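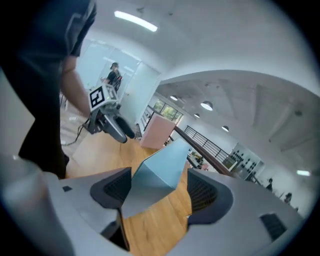
Figure 1. Gripper view during a test hold with the pale blue block, mezzanine level.

Equipment Plan and Budget for a Hand-Held Gripper Station
Project group 5, final report
Authors: Toon Verbeke, Anel Cele

1. Purpose

The department asked our group to plan the purchase of a second data collection station. The existing station has two hand-held grippers and is shared by three courses. Booking conflicts began in November and have continued through the term. This report covers what must be bought, what can be reused, and what the station will cost to run in its first year. Robot arms are outside the scope.

2. Method

We worked at the existing station for four sessions and noted which items limited the work. We then asked three suppliers for quotes: Sallov, Bosman and Treletti. The quotes were compared on unit price, delivery time, spare part supply and warranty. Tax and shipping are included in all amounts below.

3. Requirements

3.1 Grippers. Two units are needed so that two-handed tasks can be recorded. Each unit must have its own camera and must accept a square fiducial marker on top of the housing, as on the gripper held at the left in Figure 1. The finger pads must be replaceable without opening the housing. Ribbed pads are preferred to flat ones. In our tests flat pads let the block rotate when it was held near one end.

3.2 Cables. A cable on the floor near the operator's legs is a trip hazard and pulls on the connector. The plan therefore includes an overhead cable arm for each unit. Wireless units were considered and dropped – the only quoted model had a battery life too short for a full lab period.

3.3 Test objects. A set of plain rectangular blocks in light colors is enough for the first exercises. Under the fluorescent light the upper faces of the pale blue block come out almost white, and its edges are harder to separate from the ceiling. One set in darker colors should be added.

3.4 Space. The wood floor on the mezzanine is suitable. The working area should be marked with tape and kept clear of the railing, as objects dropped near the edge could fall to the lower level.

4. Quotes

Sallov offered the lowest unit price but sells finger pads only in complete kits. Bosman quoted a longer delivery time and a separate charge for calibration. Treletti includes calibration and one spare set of pads per gripper, and its total for two grippers, both cable arms and the marker plates is 3,402 euros. The Treletti quote was the lowest once spare parts for one year were counted.

Recording software is not included in any quote. The department already has a Tokix license that covers a second station, so no amount is budgeted for it.

5. Budget

Grippers, cable arms, marker plates (Treletti): 3,402 euros
Spare finger pads and connectors, first year: 336 euros
Blocks, floor tape, printed markers: 100 euros
Total: 3,838 euros

The spare parts line is the least certain. It is based on the wear we saw over four sessions, and the pads were handled by only a few people. With first-year students the pads may wear faster. We suggest reviewing this line after one term.

6. Items not budgeted

A storage cabinet is not included. The new units can share the locked cabinet at the existing station until a second one is available. Computer time is also left out. The current lab computer can record from four grippers in theory, but we tested it with two. If frames are dropped with four connected, a second computer will be needed, and the total in Section 5 will no longer hold. This test should be done before the order is signed.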